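Liltalcombe Robotics Club
Progress report to the Plila Fund, second period
Submitted 4/24/21 by Jahangir Cassim, club advisor

Summary

The grant covers a student project on household cleaning tasks in simulation. There are 18 students enrolled, all in grades 10 through 12. Work is on schedule except for the grasping unit, which is two weeks behind.

Work completed

The students finished the room builder, which they named Gesora. It takes a short text file and produces a furnished room with walls, floor, fixtures and lights. The first version placed fixtures partly inside the walls, and fixing this took most of the first month. Yuto Murakami rewrote the placement code and added a check that rejects any room where two solid objects overlap.

The club then ran the wiping task, in which a simulated arm has to move a cloth over a marked surface without hitting anything. We logged 2,584 attempts in kitchens and bathrooms. Of these, 1,835 met the students' standard for a completed wipe. Most failures came from the arm reaching its joint limit before the end of the stroke. Flat counters gave few problems. Curved surfaces are harder, and the students are still arguing about how to score them.

Attendance has been good. Two students moved from the hardware group to the software group at their own request, and the hardware group is now short of hands - we may combine the two before summer.

Bathroom set

The current work is on small bathrooms. Corners matter here, as the arm has less space to turn and the walls block some of the approaches that worked in the kitchens. The pedestal sink is the main test object. It has a shallow oval bowl, and the faucet spout reaches out over it, so a straight stroke from back to front will not do.

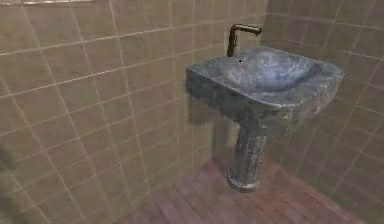 The group is writing a planner that splits the surface into short strokes and chooses an order for them. A first version runs but is slow. We plan to test it in 100 generated bathrooms and compare it with the single-stroke method, using the same scoring for both.

Spending

The two workstations were bought from Bouzid at the quoted price. The travel line has not been used, and we ask permission to move it to a replacement graphics card and printed course materials.

Next period

Finish the planner, catch up on the grasping unit, and hold the student demonstration in August. The students will write the final report themselves, with a section from each group.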